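Ovow opens its Nolby store in March, and I'm so excited I can hardly type!

I'm Sarmīte Kairys, and I started Ovow with a rented sewing machine and a lot of borrowed pillowcases. Now we have a proper front door. The new place is at 231 Stuter Street, right across from the Lapiņa bakery (yes, we've tried everything in there), and it's twice the size of our old stall.

What will we sell? Sheets, throws, crib covers, tea towels, and fabric by the yard. Almost 95 prints are on the shelves for opening week, with more on the way once the spring order lands. Arūnas Jõgi runs the cutting table and will hem anything you buy while you wait, free for the first 3 weeks.

Doors open at 10 a.m. and we'll have coffee out until it's gone. Bring the kids, bring your old curtains if you want a color matched.

Reporters and bloggers are welcome to drop by early for a look around. Just call the store and ask for me, or for Arūnas if I'm up a ladder.
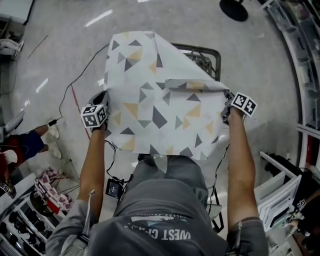
Parking is behind the building, and the first 2 hours are free.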